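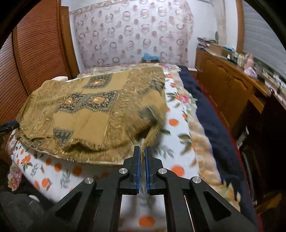 Der Greifer über einem Bett mit gemustertem Laken. Zwischen den zwei Fingern ist nur ein schmaler Spalt, und die blauen Polster schauen sich an.

Wie lernt ein Roboter Betten machen?

25. Januar 2019

Mach mal kurz eine Zange aus Daumen und Zeigefinger. Auf, zu, auf, zu! Genau so arbeitet ein Parallelgreifer. Seine beiden Finger fahren aufeinander zu, bis etwas dazwischen klemmt: ein Zipfel vom Tuch, ein Ärmel oder die Franse von einer Decke.

Der Greifer, um den es hier geht, heißt Lu und kommt in einem Bausatz von der Firma Grunik. Das Tolle daran: Lu hängt an keinem Roboter. Ein Mensch hält ihn in der Hand und räumt damit auf! Eine Kamera ist auch dabei und filmt, was die Finger machen. Aus vielen solchen Filmen lernt später ein Computerprogramm namens Cleltusine, wie man zugreift.

Warum üben die Leute ausgerechnet mit Bettzeug? Weil Stoff richtig schwierig ist! Ein Bauklotz bleibt immer ein Bauklotz. Ein Tuch sieht nach jedem Anfassen anders aus, es knüllt sich, rutscht weg und versteckt seine eigenen Ecken. Du findest so eine Ecke sofort. Ein Roboter muss erst lernen, was überhaupt eine Ecke ist und was bloß eine Falte.

Und wie oft muss man das vormachen? In Stekach haben sie im Mai mit dem Sammeln angefangen und wollten 1000 Filme schaffen. 930 davon konnten sie gebrauchen, und das ist doch eine ganze Menge! Ein Film dauert ungefähr 13 Sekunden.

Probier es selbst!
Du brauchst ein Handtuch und zwei Kochlöffel. Nimm in jede Hand einen Löffel und falte das Handtuch, ohne es mit den Fingern zu berühren. 3 Versuche hast du. Ganz schön knifflig, oder?

Wörter zum Merken
Parallelgreifer: eine Roboterhand, deren Finger gerade aufeinander zufahren.
Polster: der Belag innen an den Fingern. Dort berührt der Greifer die Sachen, die er festhält.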